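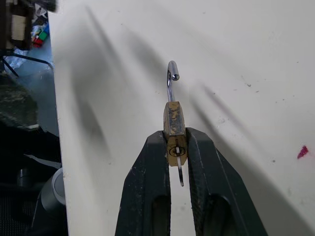

Cikmont gripper kit on trial, notebook entry, 18 Jun 2025

Padlock and key again. The Cikmont brochure promises "confident handling of everyday metalwork", and there is nothing more everyday than a tarnished brass lock. Fingertips held it by the sides of the body. I have 19 grips logged, 3 of them drops, all mine for setting the force by feel. The manual gives force in per cent and doesn't say of what.

Moved on to passing small parts across the table. Each arm calibrates happily on its own and then disagrees with the other over where the middle is. The fix is on page 26, under Cleaning.
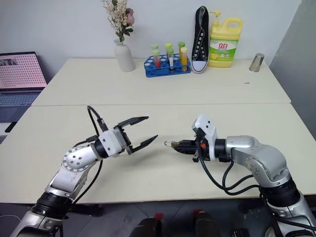
Brunello Lombardi thinks I'm being unfair to the manual and that the Pagano one was worse, at least until it was translated. He'd also like the handover slowed down before anybody puts a price on it. Fair enough. He can have the slow setting, and I'll have lunch.

Cable slack needs sorting before the next run. Cikmont sell a clip set for it, separately of course. 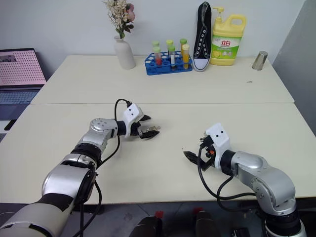 Support rang back after 2 days and asked whether we'd tried the other firmware. Which other firmware? They're finding out.

For Esko Toivonen: the trial licence runs until October, so don't sign anything yet. Nidstead want our notes before they order theirs. Still to do: force table in newtons, handover at slow speed, ask for the clips free.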